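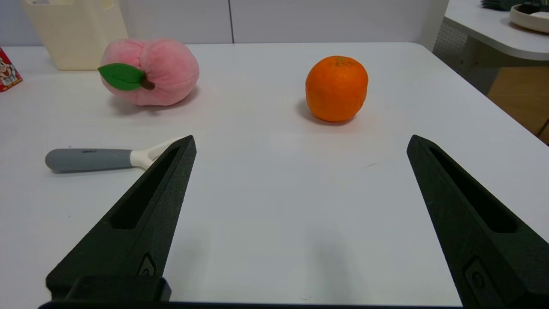 Is the luggage limit per bag or per person? My confirmation from Nodside just says "bags carried" and there are two of us on one booking.

The limit is per person. Each walker may send one bag of up to 20 kg. Two walkers on one booking may therefore send two bags, but the weights can't be pooled into a single heavier one. The driver will leave overweight bags at the guest house.

How long is the Drokdale route?
165 km, starting in Drokdale and finishing at the harbour in Gilmartin. The distance excludes detours to accommodation, which are listed separately in your route notes.

What fitness level do I need?
The route is graded 3 on our scale. You should be able to walk a full day on uneven ground, then do the same again the next morning. Walking alone is permitted on all stages except the Mitow ridge, where we require a minimum of 2 people.

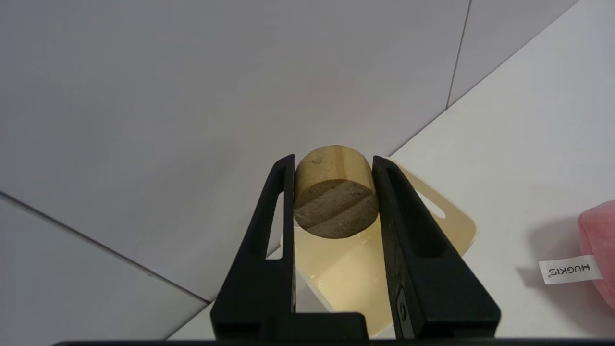
Photo: Nodside Walking Holidays

Can I add a rest day?
Yes, at Mitow or Gilmartin. Rest days must be requested when you book. They can't be added once the rooms are confirmed.

When does the season open?
In March, subject to the state of the ridge path. If the path is closed we send you a valley alternative with the same overnight stops. A closed path does not count as a cancelled holiday and no refund is due.

Are meals included?
Breakfast is. Packed lunches are ordered from the guest house the evening before and paid for there. Tell us about food allergies on the booking form, as we pass these on to each guest house in advance.

Do I need to carry a paper map?
Yes. Phone signal is poor between Drokdale and Mitow. One map per booking is posted with the route notes.

Answers last checked 2020-10-22.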